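Home | Guides | Downloads | Forum | Contact

Setting Up Your Derari Home Library Catalog
Section 3: Shelves, labels and your first batch of books
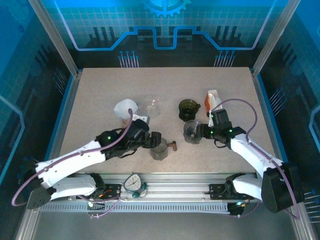 By now you should have the program installed and an empty catalog open in front of you. If you're still stuck on the install, go back to Section 2 and come find me when you're done. I've set up this thing for my own house, for my sister's, and for a little reading room at a church hall, and I made the same mistakes each time, so I've written the steps in the order I wish I'd done them.

Before you start

Have a pencil, a roll of labels and a cup of something nearby. Give yourself an afternoon. You can stop at the end of any numbered step and the program will remember where you were, but please don't stop halfway through step 4. I'll get to that.

Naming your shelves

1. Open the Places menu and choose New Room. Type the name you really use for the room. If everyone in the house says "the back room," don't call it "Study" just to sound fancy — you'll never remember it.

2. With the room selected, click Add Bookcase. Derari gives it a letter. You can change the letter, and I do, so that the bookcase by the door is always A.

3. Click Add Shelf once for each shelf, starting at the TOP. The program numbers them in the order you add them. I started at the bottom the first time and spent a whole evening wondering why my cookbooks were listed up by the ceiling.

4. Click Lock Layout. A gray bar creeps across the window while it builds the shelf codes. Leave it alone until it's finished! If you close the window early you'll get codes with a blank in the middle, and the only fix I know is to delete the room and start over.

Note: You can still add a bookcase after locking. You can't change the order of the shelves inside one, though. Elba Cabral, who wrote the original version of this guide, used to add one spare shelf to every bookcase and leave it with nothing on it. I thought that was silly until I bought a taller bookcase.

Printing the labels

5. Go to Print, then Labels, and pick your label sheet from the list. I use the Pindamico small size, which has 14 to a page. If yours isn't listed, choose Custom and measure one label with a ruler, edge to edge, not counting the gap.

6. Print one page on plain paper first. Hold it up to the window with a label sheet behind it. If the words sit inside the labels, you're good. If they drift down the page, change Top Margin a tiny bit and try again.

7. Print the real sheet and stick each label on the left end of its shelf, on the front edge where you can see it without bending.

Caution: Don't put labels on the spines of old books. The glue on most of them dries hard and takes the cloth with it when it goes. For anything you care about, write the code in soft pencil inside the back cover, or on a paper slip tucked in the front.

Entering your first books

8. Pick one shelf. Just one. Take the books down and stack them in order, so the leftmost book is on top.

9. Click Quick Add, choose the shelf code, and type the number from the back cover. The title and author should fill themselves in. Press Enter and do the next one.

10. For books with no number (anything your grandmother owned, pretty much) press F2 and type the title and author by hand. Last name first. The program won't fix it for you, and you'll end up with two separate authors who are the same person.

11. When the stack is done, put the books back and click Check Shelf. Read the list on the screen against the spines. Any book that's missing can be added right there with the Insert button.

Note: If Quick Add brings up the wrong edition, don't fuss over it unless you collect. I have nearly 200 paperbacks with the wrong cover showing and it has never once mattered.

Caution: Save a backup before you go on to a second bookcase. File, Backup, and pick somewhere other than the same computer. A memory stick in the kitchen drawer is fine.

If something looks off

Titles in all capitals: that's how they came in. Select them, right click, Tidy Case. It gets names like McDonald wrong, so have a look afterward.

The same book twice: open both and see if the shelf codes match. If they do, delete the newer one. If they don't, you may well own two copies. I own three of one gardening book.

Quick Add does nothing: check that the little globe at the bottom of the window is green. If it's gray, go to Settings, turn Lookup off and on again, and wait a minute. Telma Bustos on the forum has a longer list of things to try.

Lending books out comes next, in Section 4, and you'll want at least one full shelf entered before you try it.

Related guides
Section 2: Installing Derari and opening a new catalog
Section 4: Lending, returns and polite reminders
Moving your list over from Grollus
Using Vergara shelf dividers with your labels
Backing up and restoring

Last updated 06/05/2018 | Contact us | Back to top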